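Stanorus Household Words

README for the written part of the collection

Welcome, and thank you for opening this file before the spreadsheet, as I know most people do it the other way round. Stanorus is a collection of the words people use at home for ordinary things: the end of the loaf, the cupboard under the stairs, the bit of fluff that gathers behind a door, the drawer where the string and the dead batteries live. It began as a list on the back of my own kitchen calendar and rather got away from me.

What you get

There are 2,000 entries in the main file, words.csv, one word or phrase to a line. A second file, stories.txt, holds the longer notes people sent in with their words, and 500 of the entries have a note there. If an entry has a note, the column called "story" says yes. The columns, going from left to right, are: word, meaning, who used it (gran, dad, the whole street and so on), where they grew up, when they remember hearing it, and story.

I have kept spellings just as they were sent. Plenty of these words had never been written down before somebody wrote them to me, so there is no proper spelling to correct them to, and I would much rather have three versions of the same word for a bread crust than one tidy version that I made up myself. If you need to group them, please do it in your own copy.

How the words were gathered

Most came by post or email, through a notice in the Pasirus newsletter, which was kind enough to run it in April and then again when I asked for "just one more go". The rest came from talking to people, often over tea, and writing things down as fast as I could manage (my handwriting being what it is, a few entries carry a question mark in the meaning column, and that means I couldn't read my own note).
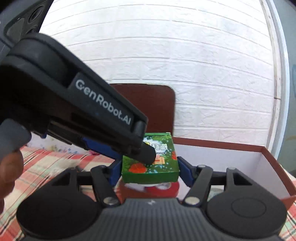
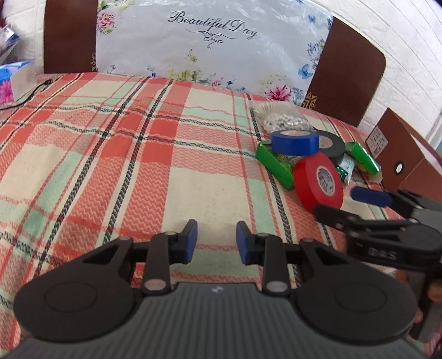
People were asked the same two things each time: what did you call it, and who did you get it from? The second question nearly always brought out more than the first. One lady gave me a single word for a damp tea towel and then a whole childhood to go with it, and I have put as much of it in the stories file as she was happy to share.

Names have been taken out everywhere. Places are given as a county or a large town and nothing smaller. If you think you recognise your own aunt, you may well be right, but please don't put her name back in!

Things to be careful about

The collection leans heavily towards older people and towards the north, simply from where the newsletter goes. The dates are memories and should be treated kindly. There are also two batches, called Montoya and Hemisano in the notes after the houses where I did the typing, and the Hemisano batch has no "when" column filled in at all. I hadn't thought of it yet. I did go back to a few people afterwards, but not enough to make it worth mending.

Please don't use the file to say how common a word is. One family with a lot of cousins can make a word look very popular indeed.

Using and sharing

You are welcome to use the collection for teaching, for writing, for quizzes, or for settling arguments at Christmas. Do say where it came from, and do pass this README along with it.

Changes

Version 2, November 24, 2025: duplicate lines removed, the laundry words moved in with the kitchen words, and the stories file put in the same order as the main one.

Corrections and new words are always welcome, especially words for slippers, as I am still very short of those.

Mitsuko Okabe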